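From: Carolina Vieira
To: packing-floor list
Date: 2024-09-30
Subject: Re: What happens to the mixed box line?

Marcelino wrote:

> I've read the Flondau proposal twice and still can't tell who does what
> once the arms are in. Do the hand packers at Besson become machine
> minders? I packed for 8 years before I moved to scheduling, and I would
> have hated standing next to a robot waiting for it to drop something.
> Can someone who has been in the sessions say what the days are like?

Hi Marcelino, hi all,

I can! I've been in on them since the start and I'm having a great time, so take that into account.

We're teaching by doing. Two-handed packing with the grippers, the same snack boxes we always fill, over and over until the motion is smooth. 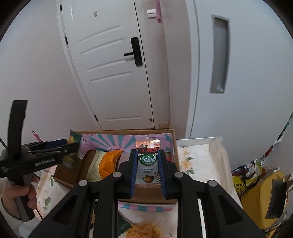

Packers are the ones deciding what counts as a good pack, and that is the change I like best. Valter Magalhães wrote the first instructions from the order sheets and Madalena had them rewritten by lunch — she knows which things can lean on each other and which can't. A narrow packet like the Qiyunshan one, held upright between the pads, calls for a different approach than a fat pillow of a bag lying in the box. She has been doing that sorting in her head for years and never once been asked to write it down. Now it's in the Porkaden notes with her initials on it.

Your worry about minding is fair, and I raised it too. The plan as of now is 2 people per cell, swapping between teaching, checking and hand packing during the shift. Ilídio Pacheco wants the swap written into the roster and I'm with him. We have 594 good runs logged and the tired ones are easy to spot, so long stretches with the grippers help no one. He's asking for a break every 25 minutes.

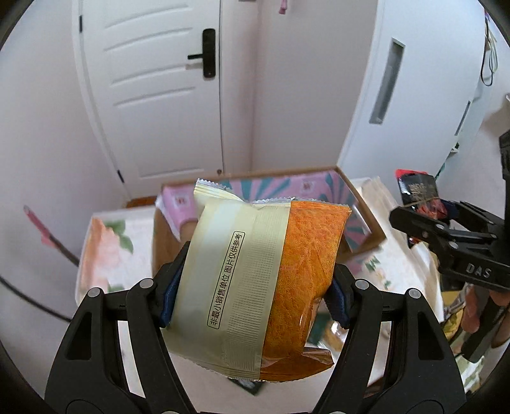
Still open

Pay grade. Teaching is skilled work and the Grunano sheet has it under "general duties". I want that fixed before December.

Soft packaging. Puffy bags with the crimped seal top and bottom are where I'd like more input from the night crew. Do you take them by the sides, or by the seal? Opinions differ here, loudly.

Come and try it, Marcelino. With your years on the line you'd be good at it, and I'd love to hear what you'd change.

Carolina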